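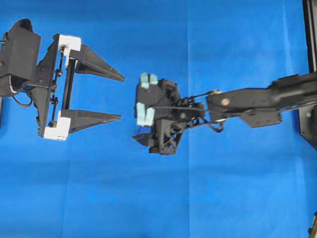
Two grippers, creased blue backdrop

Yayra Yakubu
6 Mar 2018

1/ Pea time!! I've been itching to start since the middle of February and the soil at Drernside has finally stopped sticking to my boots, so I'm going to go through how I do my first sowing of the year. Long thread, put the kettle on.

2/ The pea is Serero, a tall round-seeded one I've grown for a few springs now and love to bits. Leobardo Bautista passed me a twist of paper with a handful in it at a seed swap and I've saved my own ever since. White flowers, pods in pairs, and it just keeps on climbing.

3/ Round-seeded v wrinkled, for anyone new to peas: look at the dry seed. Smooth ones cope with cold, damp ground much better. Wrinkled ones are sweeter but they sulk and rot if you rush them. So smooth first, wrinkled in April when everything has warmed up a bit.

4/ I start the first lot in a length of old roof guttering. Yes, I know, everybody does the gutter thing, but it's lovely! Fill it nearly to the brim with ordinary multipurpose compost, water it, let it drain, then push the peas in up to your first knuckle.

5/ No holes in mine. Some people drill them and some people don't. If you go without, be mean with the watering can. Tape over both ends or use those little stop-end bits, or you'll have compost all down your trousers when you pick it up (ask my trousers).

6/ Spacing. I zigzag them, two staggered lines down the gutter, a couple of fingers apart. Closer than the packet would tell you. Peas really don't mind company and a thin row is a sad thing, especially once the pigeons have had their share.

7/ Soaking overnight? I used to. Now I only bother with seed that's more than a couple of years old. Plump up in a mug of water, sow next morning, throw out any still floating about. Fresh seed goes in dry and comes up just as fast for me.

8/ MICE. Right. If you have mice you'll know by the neat little holes and the empty shells. I put the gutter up on a shelf in the cold greenhouse with a sheet of chicken wire bent over it, tucked under at the sides. Holly leaves and chilli powder have both let me down.

9/ You don't need heat. Please don't put them on the windowsill over the radiator, they'll shoot up pale and floppy and then flop for the rest of their lives. Cold greenhouse, porch, cold frame, even a sheltered bit of wall by the back door. Light matters far more.

10/ Someone always asks how much seed to buy. I go through 400 g over the whole spring, but that includes pea shoots for salad AND feeding a fair few to the birds without meaning to. One packet is plenty for a first try. Get more later if you catch the bug!

11/ While they're coming up, sort the bed out. Mine had beetroot last year. I didn't dig, I just raked off the worst of the old mulch, pulled the chickweed and put down some garden compost. No feed. They make their own nitrogen, clever things, and too much gives you all leaf. 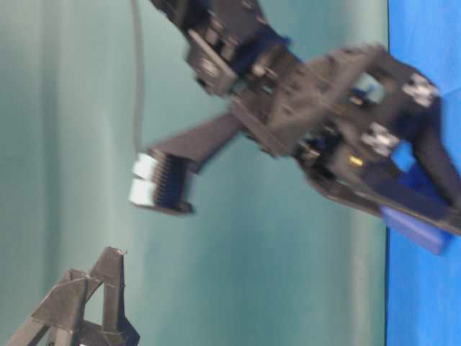

12/ Supports go in BEFORE the peas. I say it every year and every year I walk round the site and see folk threading hazel through knee-high plants, snapping half of them. Sticks first. Then you can slide the seedlings in at the foot and they'll find their own way up.

13/ Hazel is my favourite, the twiggy tops especially. Cut it in February while it's still bare and it stays bendy enough to weave. Birch is good too. Darmawan Subramaniam on the plot by the gate uses netting between posts and his peas are every bit as good as mine, so use what you've got.

14/ Serero will get taller than me, so I push the sticks in a good 15 cm deep and lean the two sides together at the top, with a bit of string along the ridge. It gets windy on our slope. A full row in pod catches the wind like a sail and I have had one go right over, peas and all. Heartbreaking.

15/ Planting out is the best bit!! Wait until the seedlings are 8 cm tall and the roots are holding the compost together. Scrape out a shallow trench the same shape as the gutter, give it a drink, then take your time and slide the whole lot in, a section at a time.

16/ Tip: push your hand flat in behind each section and pull the gutter out from under it. Much kinder than shoving from the far end, which makes the whole row concertina up. If it does break, don't panic. Pop the bits back in, firm round them, water. They'll catch up.

17/ If your greenhouse is frost-free, let them have a few days outside first with a bit of fleece at night. Mine is so draughty that they're as good as outdoors already, so I skip it. A light frost won't bother them once they're settled. It's a freezing wind that browns the tips.

18/ Pigeons. Net the row the SAME afternoon. I once went home for lunch in between and came back to a row of stalks. Bent pipe and netting until they're well up the sticks, then take it off and let them get on with it. I also tie on some string with old ribbons. Looks jolly if nothing else.

19/ Slugs like the bottom of the row where it's shady. I go out after tea with a torch and a bucket. There's a scatter of notches along the edges of the lower leaves too some years, and those will be pea weevil. Looks alarming, but strong plants grow through it.

20/ Then you can more or less leave them alone until they flower. Once they flower, water. A proper soak at the roots in a dry spell does more for the size of the pods than anything else I've tried. Mulch straight after, with grass clippings if you've nothing else.

21/ Pick from the bottom up and use two hands, one for the pod and one to hold the stem, or you'll pull the whole plant off its sticks. And keep picking. A few pods gone leathery and the plant thinks it has done its job for the year.

22/ I sow again when the first lot are a finger high, straight in the ground by then, and again after that if there's room. It doesn't spread the crop out as much as you'd hope (the later ones race to catch up) but it gets you a good long run of peas into July.

23/ Replies! Crescencio asks if it works in pots. It does, but go for a short variety and the biggest pot you can lift, and water every day in summer. Tall ones in a pot dry out before you've got your shoes on.

24/ To the person asking about Skerum root trainers: I've used them for sweet peas and they're good, the long cells suit anything in the pea family. Bit fiddly for a full row of eating peas. If you've only got room for a small wigwam they'd be perfect.

25/ Emiliano Quezada says he sows his in November and overwinters them, and gets pods well ahead of me. I'm very jealous. He's nearer the coast though. I've tried it at Drernside and the winter got most of them. Will I try again this autumn? Of course I will.

26/ Where to buy: I can't spare much Serero this year, sorry, I've promised most of it. Arriaga had it in their last list, under climbing peas, so have a look there. Any round-seeded early will do the same job though, so please don't wait for mine.

27/ Oh, and save some seed! Leave a few of your best plants alone at one end, don't pick a single pod off them, and let them go brown and rattly on the sticks. Shell them indoors, dry them on a tray, then paper envelope and a cool drawer. Write the name on. WRITE THE NAME ON.

28/ Gutter's full, wire's on, and I've already been back out to look at it, as if they'd be up by now. Tell me what you're growing, I want to hear about all the odd ones, purple pods, yellow pods, whatever your grandad grew. Will post again when there's something green.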